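We use cookies to remember your reading position and to count visits. Accept | Manage settings

Chapter 8
When the Fingers Close on Nothing

The worst accident in the short history of the Flerdale kitchen trial involved a teaspoon. It went into the air, came down behind a refrigerator, and stayed there until June. Compared with what an industrial arm can do to a car door, or to the person standing beside the car door, this is a small matter. It took two engineers a week to explain it all the same, and the explanation is a good way into the subject of this chapter.

The task was clearing up after a meal. Pick up the cutlery, put it in the caddy, move the caddy to the counter. Mesfin Lencho, who wrote the first version of the grasp controller, had given it an afternoon. The controller closed the fingers until the motor current rose past a limit, took that rise as proof that something was being held, and lifted. On blocks, cups and a patient rubber duck it worked every time.

Then it met cutlery. In a run of 839 attempts, the log reported 32 failed grasps. Lamisi Owusu went back through the recordings and found 21 more that the log had scored as successes. In each of them the fingers had closed on the rim of the caddy, or on the table, or on each other, felt the current rise, and gone off to the counter with every sign of satisfaction. The teaspoon belonged to this second group. One finger had pinned its handle against the caddy wall, bent it like a diving board, and let go.

We will call the first kind a declared failure and the second a silent failure. A declared failure is a nuisance. The machine stops, a light comes on, somebody sighs and walks over. A silent failure is a safety matter, even when the object is a spoon, for the next step in the program begins from a belief about the world that is false. A robot that thinks it is holding a spoon will move at spoon-carrying speed through a place where people keep their hands.

Much of the trouble lies in the objects. Chopsticks are thin, and they roll. Spoons are shiny, which upsets depth cameras, and they nest together, which upsets everyone else. A caddy weighs very little and tips when leaned on. People deal with all this while talking about something else, so it is easy to forget that it is hard.

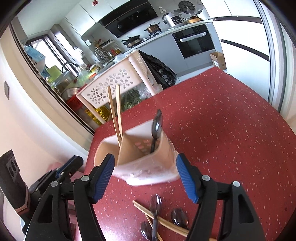 Figure 8.1. Gripper open on either side of a cutlery caddy, with chopsticks and spoons still on the table.

Consider what the controller would need to know at the moment shown in Figure 8.1. The pads are outside the walls of the caddy, and the caddy is tilted. If the fingers close now, the current will rise whether they have a firm hold or a bad one - and the old controller could not tell those apart. Section 8.2 adds a measurement of finger width at contact. Section 8.3 adds a small test lift, with a pause, before any long move. Neither is clever. Both would have saved the teaspoon.

Before reading on, write down three ways a closing gripper could feel resistance without holding the thing it was sent for. Keep the list. Most readers find that Section 8.4 has thought of a fourth.

Last updated Thursday, March 28, 2019

Comments

Ottmar Kleinschmidt
We had the silent kind on a bottling line for a whole season. Width check fixed most of it. The rest was a loose pad screw.

Petar
Is the recording data for 8.2 available anywhere? The link in the preface goes to Chapter 3.

Ciarán Costello
Test lift is fine until the boss sees the cycle time. Would like a paragraph on that.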